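The Aisle at the Back

I have a habit my friends find baffling. When I get to a new town, I skip the cathedral and go straight to the nearest corner shop — the kind that sells shampoo, light bulbs and birthday candles under one roof.

It started on a trip where I forgot my toothpaste. I'd gone to Pustari for a weekend in October, population 1,347, and the only place open after lunch was a household store called Valente. I went in for one tube and came out an hour later with a nail brush, a tin of hand cream and a strong opinion about soap.
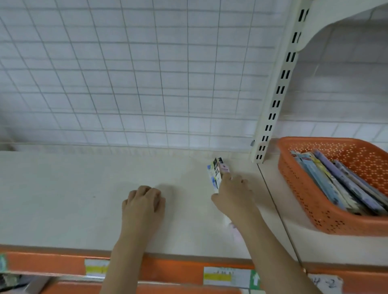
What I love is how much these places tell you about how people live. If there's a whole shelf of limescale remover, you know the water's hard. If the clothespins come in packs of 100, everybody has a line out back (and probably a neighbor who comments on what's hanging there!). No guidebook has ever told me either of those things.

The prices are half the fun. I once spent two days comparing dish sponges between Uvetti, which is up a hill, and Indico, which is down by the station. Uvetti won. I'd walked so far by then that I'd earned a very large lunch, and I had one.

And then there's dental care, my weakness. Every town seems to have its own idea of what a mouth needs. Licorice paste, clove rinse, brushes in every color going.

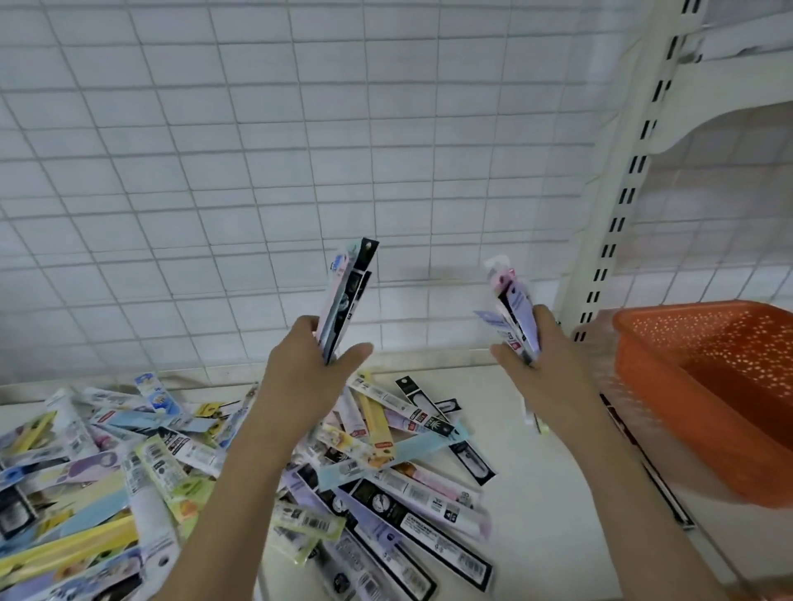 Toothbrushes by the handful, some of them in pale pink packs.

I've brought home so many that my bathroom cabinet no longer closes. I don't mind. A fridge magnet just sits there, but I think about that weekend in Pustari every single morning, half asleep, with a mouth full of foam.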